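Lurau table, one winter and a bit of spring later

I wrote a few lines about this table when it first came, back in December, and promised a proper review once we had lived with it. Well, it is now 5/18/23 and I have run out of excuses, so make yourself a cup of tea, because I do go on a bit when it comes to furniture.

Some background first. We had been putting up with a glass-topped thing that showed every fingerprint, and I had wanted something pale and woody for years. My friend Sihan Zou had bought a Codska desk and was very happy with it, and I nearly ordered the same one, but the corners were square and sharp and I have a hip that finds every sharp corner in the building. The Lurau has rounded front corners. I know that sounds like a silly reason to choose a table, but I walk past this one twenty times a day and haven't had a bruise yet!

I ordered it through Nilcombe, who were polite on the phone and took 18 days to deliver. It came flat, very well wrapped, with a small bag of bolts and a leaflet that I would call brief. Jinlong Jiang came over to help with the legs (he is far more patient than I am) and we had it standing before lunch, including a stop for biscuits. One bolt was stiff and wanted a drop of oil, and we put one leg on the wrong way round the first time, which was entirely my doing.

Now, the top. I could write the whole review on the top. The grain is lovely, long wavy brown lines that sweep right across in curves, and in places they tighten up into little loops and swirls, a bit like the contour lines on a walking map. The colour is a pale honey sort of blond. In soft light it goes almost whitish towards the middle and you lose some of the pattern, and then you shift in your chair and back it comes. I was worried it would look busy with papers and books spread over it, but it's calm enough that I forget about it until I look properly.

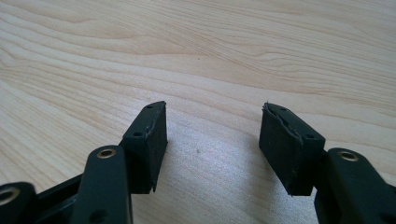 Does the pale top show every speck and crumb?

It shows dark specks more than pale ones, so coffee grounds and pencil dust stand out while biscuit crumbs can hide from you for days. A slightly damp cloth followed by a dry one sorts it out, and I do mine most evenings. I'd avoid anything scented or waxy, as I tried a polish near the back edge and it left a smear that took me three goes to shift.

Where was I? Oh yes, using it. This is our everything table. It gets post, magazines, mending, half-finished projects and whatever anybody is building that week, and there's still room to put your elbows down. I sat on the short side once for a whole afternoon of sorting papers and was perfectly comfortable. The height suits me well, though Jinlong, who is tall, says he would like it a touch higher and has taken to bringing a cushion, which makes no sense to me at all, but there we are.

The hole near the back edge I wasn't sure about. It's a plain round one, meant for cables, and my first thought was that I'd be losing pens down it for ever. I have lost two. On the other hand, the lamp lead goes down through it very neatly and I no longer have a wire hanging over the side to catch with my foot. If you don't use a lamp you may find it a nuisance. There used to be a cover you could buy separately from Zeng, and I keep meaning to ask whether it fits this size.

The rim takes a clip nicely too. The edge is a sensible thickness, and a small clip holds without slipping or leaving a dent, at least so far. I would put a bit of felt under anything heavier.

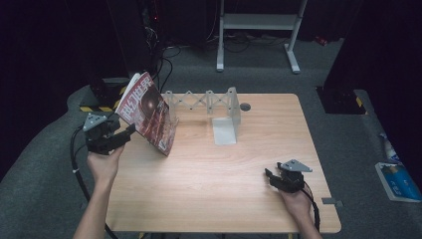

A magazine held up above the Lurau, with a sheet of paper or card and the pale grey lattice on the top.

Grumbles, then, in fairness. It is heavy for its size, and moving it across carpet is a two-person job. The leaflet really needs a better drawing of the legs. The underside isn't finished as nicely as the top, so if you are the sort of person who looks underneath (I am) you'll be a little let down. There is also the faintest wobble if you lean hard on one of the front corners, and tightening the bolts again after the first month helped mine a good deal.

On price, I paid 254 pounds with delivery, and for a top that looks like this I think that's fair. Nilcombe had a much grander one in the same pale finish at 2,086, and I did stroke it in the showroom, but I couldn't see what I would do with all that table.

Would I buy it again? I would, and I've told Sihan so, and she now wants to swap. She can't have it. If anyone knows about the Zeng cover, do leave me a comment, and please include the measurement across the hole if you have it!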